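Week 7: Learning from hand-held gripper demonstrations
Notes to accompany the lecture. Read before the tutorial, please, and bring a laptop with some charge in it.

Lecturer: Stuart Tapley
Tutorial and lab: Jhonatan Huanca

1. Where we are up to

Last week finished with behaviour cloning in its bare form: collect pairs of observation and action, fit a network to them, cross your fingers. We saw that the fitting is the easy part. The trouble is where the pairs come from, and what the policy does once it has wandered a few centimetres from anything in them.

This week is about the first trouble. The second comes back in Week 9 and will not have improved in the meantime.

The traditional source of demonstrations is teleoperation. A person drives the real arm through a leader arm, a headset or, in the bad old days, a SpaceMouse. The data are lovely in one respect: the actions recorded are the actions the robot took, in its own joint space, so there is no argument about whether it could do them. In every other respect teleoperation is slow. The arm lives in a lab, the lab has a bench, and the bench has the same four mugs on it that it had in first semester. Policies trained this way know a great deal about those mugs.

The alternative we look at today is to leave the arm at home. The demonstrator holds a gripper with a camera fixed to it and does the task directly. Camera video gives the observations; the tracked motion of the gripper gives the actions. The arm only turns up at deployment, wearing a matching gripper and a matching camera.

2. The task for this week

We will use one running example, the utensil transfer from the Skernemari exercise set. The goal is to take long thin things out of one holder and stand them in another. It sounds like nothing. Students in the May intake called it "the cutlery one" and allowed themselves an afternoon for it, and Jhonatan still has the emails.

Thin upright objects are a good choice for teaching because they punish small errors in a way that blocks and soft toys don't. A chopstick held between two fingers can rotate about the line joining the contact points, and it will, if you touch anything with the end of it. Lowering one into a cup is a peg-in-hole problem with a generous hole and a peg that would like to be somewhere else.
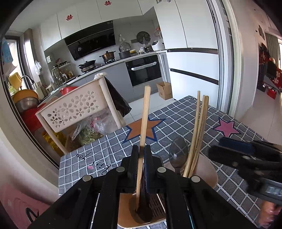 3. What gets recorded

For each demonstration we keep three streams.

a) Wrist video. Wide lens, so the fingers stay in view along with a good deal of whatever room you happen to be in.

b) Gripper pose over time. Six degrees of freedom, recovered from the video and an inertial sensor by visual-inertial SLAM. It is expressed relative to wherever tracking started, so absolute position means nothing on its own. Please don't plot it against a map of the kitchen. Someone has done this.

c) Finger opening. One number per time step.

Note what is missing. There are no joint angles, no torques, and nothing that says whether the demonstrator was standing, crouching or leaning over a chair at an angle no six-axis arm can reproduce. Feasibility has to be checked afterwards, by taking each trajectory and asking the inverse kinematics solver for the target arm whether it can be followed inside joint and speed limits. Those that can't are dropped. In the Skatilano processing scripts this step is called sift, and you should run it before training and not, as is traditional, after the results come out badly.

4. Actions as relative poses

Suppose the gripper's pose at time t, in the tracking frame, is T(t). We could train the policy to predict T(t+1), T(t+2) and so on directly. It would learn something about where the tracking origin was on the day of recording, and this knowledge would be of no use to anyone.

Instead we predict

A(k) = inverse(T(t)) T(t+k), for k = 1, ..., H

so that every action in the chunk is expressed in the current gripper frame. Three consequences worth writing in the margin:

– The tracking origin cancels. Pick the table up and move it, and the targets are unchanged.
– Errors in slow drift mostly cancel too, provided H is short.
– Camera mounting now matters a great deal. If the camera on the arm sits at a different angle from the camera on the hand-held unit, every prediction is wrong by the same rotation, and the robot will miss with great consistency.

Exercise 4.1. Show that A(k) is unchanged when every T is left-multiplied by a fixed rigid transform G. (Two lines. If you are on your second page, stop and have a cup of tea.)

Exercise 4.2. Now right-multiply instead. What does the fixed transform represent physically, and why does it no longer cancel?

5. Latency

On the hand-held unit, image and pose are stamped by nearly the same clock. On the robot, the image arrives late, the pose arrives late by a different amount, and the arm obeys late by a third. The policy, trained on data where everything was simultaneous, has no idea.

The standard treatment is to measure each delay, line up the observations to the slowest stream, and throw away the first few actions of each predicted chunk as already out of date. Gilberto Usuga's lab sheet takes you through the measurement using a printed checkerboard and some patience. Allow for more patience than checkerboard.

Skipping this step gives a characteristic failure on utensil transfer. The gripper arrives, passes the chopstick, notices, comes back, passes it again. People find it charming for the first two runs.

6. Two hands

Many household tasks want two grippers, and the extra one costs more than twice the trouble. Each unit builds its own tracking frame. Relative motion within a hand is fine, as in Section 4, but coordinated work also needs the pose of one hand in the frame of the other, so both have to be localised in a common map. If the two cameras share enough of the view, the maps can be merged. If one camera spends the whole demonstration staring at a blank wall, they can't, and the recording becomes two perfectly good one-handed datasets that happen to have been made by the same person.

Our feature vector for hand i therefore includes the pose of hand j in frame i, along with the opening of each gripper. When the merge fails, set the mask bit. Do not fill in zeros. Zero is a valid pose and means the two hands are in the same place, a situation the network will take seriously.
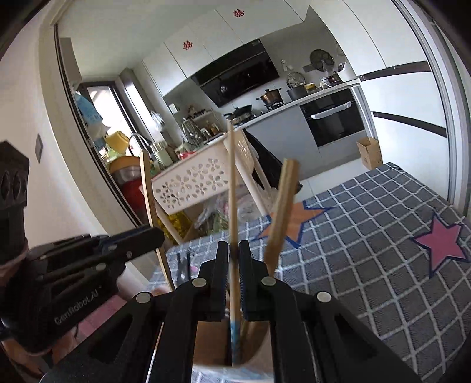
Diversity is usually reported as a count of demonstrations, which is a convenient number and the wrong one. The more useful question is how the variation is spread: over objects, over starting positions, over backgrounds, over people. Two hundred repeats at one table teach the policy about that table. Utensil transfer shows the objects side of it nicely, for a thin chopstick and a flat spatula-like stick leaning beside it can both come up in the same reach, and a policy that has met only chopsticks has no particular reason to prefer the right one or to change its finger opening for the other. The background side is easier to get and easier to overrate. A patterned tablecloth gives SLAM plenty of corners to hang on to, and gives the policy plenty of stars to memorise.

7. A result, and how to read it

Aarne Saarinen and Ulises Giraldo ran the comparison we will use in the tutorial, on the Chambi arm. Two training sets were used, of 1000 demonstrations each. Set A came from one kitchen. Set B was spread across many homes, with fewer demonstrations in each. Same network, same training budget, same evaluation in a kitchen neither set contained.

Set B did better, as everybody in the room had predicted. The interesting part is what followed. Enlarging Set A to 3000 moved its score in the unseen kitchen hardly at all, while cutting Set B down to 700 cost it less than the authors had bet each other it would. (Stakes undisclosed. Ulises bought lunch.)

Before you quote this in an assignment, some cautions.

The evaluation was on one arm and one task. Generalising about generalisation is a popular hobby and you should resist it.

Success was scored as "utensil standing in target holder, released". A run in which the gripper knocked the holder sideways and then put the chopstick in it counted the same as a clean one. The videos are more informative than the table.

Set B had more demonstrators as well as more kitchens. The two are confounded. Aarne says so in the write-up, in a footnote, in the smaller of the available type sizes.

8. For the tutorial

Jhonatan will hand out a subset of the recordings, already tracked. Work in pairs.

Step 1. Load one trajectory and plot the finger opening against time. Mark where you think the grasp and the release occur. Compare with your partner before looking at the video.

Step 2. Convert the poses to relative actions with H = 16. Check Exercise 4.1 numerically by applying a random G.

Step 3. Run sift with the Chambi limits, then again with the Cident limits. The Cident arm is shorter. Look at which demonstrations disappear and say what they have in common.

Step 4. Add an artificial delay to the image stream, retrain the small model, and describe the failure in words a person outside the course would follow. "It is bad" has been submitted before and received the mark you would expect.

Reading for next week is the diffusion policy chapter, up to the section on noise schedules. Skip the appendix unless you enjoy that sort of thing, in which case come and see me about a thesis topic.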